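Folding on the Sofa, and Keeping the Sofa Nice While You Do It
By Milagros Cifuentes

I have lived in 11 apartments and houses over the years, and in every one of them the laundry got folded in the same place, which was wherever I could sit down. Folding tables are lovely if you have the room for one. I never did, so I learned to fold on upholstery, and after a good many years (and one very pink armchair, more on that in a minute) I have a few habits worth passing along.

Start with the seat itself. Run the brush attachment of the vacuum over it, or a barely damp rubber glove if you don't feel like dragging the vacuum out, always in the same direction. Crumbs and pet hair love clean cotton more than anything else in the house, and you'll be so cross if you have to wash the whole load again!

Then check that the clothes are dry. I mean properly dry, at the seams and the waistbands and under the collars, where a shirt can hold on to a little damp long after the front feels fine. Strong colors are the ones to watch. My pink armchair came from a new red beach towel that I left draped over the arm one October evening, and no amount of dabbing ever got it all the way out.

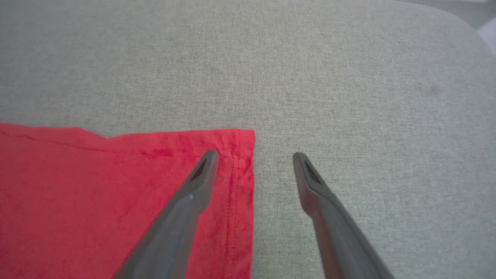 Red cloth on pale gray upholstery: make sure it's dry before you lay it down.

If you have something new and red, or navy, or that deep purple that seems to run if you so much as look at it, try the white rag test first. Dampen a corner of an old white rag, press it on an inside hem for a slow count of 80, and look at the rag. Any color at all means another wash by itself in cold water, and until then it gets folded on top of an old sheet.

For the folding, lay each piece flat and smooth it from the middle outward with your whole forearm. A cushion gives under your hands, so creases sneak in where a hard table would have shown them to you. Stay toward the center of the seat, too, where it's flattest. Near a rounded edge everything wants to slide off onto the floor, usually the second you've got the sleeves lined up.

Heathered gray fabric is forgiving, bless it, and it will hide a small mark for weeks. Look it over by daylight now and then. For a little smudge I use cool water with 5 drops of clear dish soap, blotted on with a white cloth and blotted off again with plain water. Check the care tag before you do any of this, as some fabrics can't take water, and try it at the back first. And please don't rub! Rubbing roughs up the weave, and then you have a fuzzy patch to look at as well.

Nawal Sqalli wrote in to ask about slipcovers. I'm trying two kinds at the moment and will put up my notes once they've both been through the wash a few times.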